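Walking the Furnine ridge with Lempi Suominen

Lempi Suominen has been leading day walks on the Furnine ridge for long enough that she no longer carries a map on it, though she tells everyone else to bring one. I met her at the café by the bus stop in Tondlow, where most of her walks begin, to ask about the route, the old watchtower at the end of it and what people get wrong when they come for the first time.

The first thing, she says, is the start time. "People read that it's a short walk and they turn up at eleven. It is short on paper. Then they stop at the ford, they stop at the chapel, and they're on the steep part in the hottest hour of the day." Her own groups leave the bus stop at seven in the morning. In winter she moves that to half past eight.

The route begins behind the school in Tondlow and follows a farm track to the ford. After heavy rain the stepping stones are under water, and Suominen does not cross when she can't see the tops of them. There is a road bridge further down the valley that adds half an hour. "I've had people argue with me over that half hour. They had good boots, they said. Fine, but you've still got to stand on something."

From the ford the path climbs 400 metres to the ridge. It is clear on the ground but badly signed. The yellow paint marks were last renewed by Petrică Marinescu, who used to keep the hut at Hosia, and several have been lost where trees have come down. At the fork above the chapel the mark has gone altogether. The right-hand path looks better and is the wrong one. It goes to a quarry and stops.

I asked whether she would tell a beginner to do the walk alone.

"The lower half, yes. Go up to the chapel, have your sandwiches, come back. It's a good morning out and there's shade most of the way. For the ridge I'd want them to be with someone who has done it before, the first time at least."

The ridge itself takes her groups two hours, with a stop at the spring. She fills up there herself but uses a filter, as there are goats above it. There are 3 places where you need your hands. None of them is hard when dry. The second has a chain, put in after a local walker, Jaime Teixeira, broke an ankle coming down it. Teixeira still walks with the group and goes down that bit sitting.

At the far end is the Ortuño tower. Very little is left above the first floor and the stairs inside are closed. Suominen is not very interested in the tower. She likes the grass bank on its north side, which is out of the wind and has the view down to the reservoir. Other guides eat at the tower door. "They get cold and then they want to leave," she says.

She is firmer on what should be in the bag. Two litres of water each, more from June. A hat, a thin waterproof, something salty to eat. A torch, even for a morning walk. She doesn't mind what sort of shoes people wear so long as the soles have some grip left, and she looks at the soles at the bus stop. Last year she sent a man back to the café because his were worn flat. He came again in September with new ones.

Poles divide the group. Natália Valente, who leads with her on busy weekends, uses two and recommends them to anyone with bad knees. Suominen carries one and mostly uses it to hold back brambles.

On numbers, she has changed her mind. She used to take anyone who turned up. Now the group stops at twelve, and people have to put their names down beforehand. The chained section was the reason. With a bigger group the people at the back stood waiting so long that they began looking for their own way round, and there isn't a safe one.

The best months, in her view, are March and October. In spring the lower slopes are green and the ford is usually passable. July and August she leaves out entirely, and runs an evening walk to the chapel and back instead, starting at six.

Getting there is simple enough. The 185 bus from the railway station stops in Tondlow outside the café. The last one back leaves at twenty to seven and does not wait. Drivers can park behind the school at weekends. The hut at Hosia, an hour past the tower, has bunks for those who want to make it an overnight trip. Kuo-hua Choi runs it now and likes a phone call the day before. There is soup in the evening and you bring your own breakfast.

Before she went for her own bus I asked if she ever got bored of the same hill. She thought about it while she did up her laces.

"Not the hill. I get bored of the farm track," she said. "I'd happily start at the ford if the bus went there."

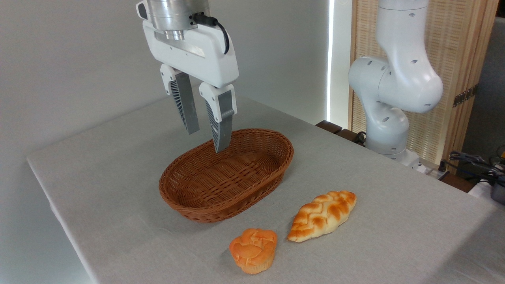
A gripper above a basket, with a light grey cloth on the tabletop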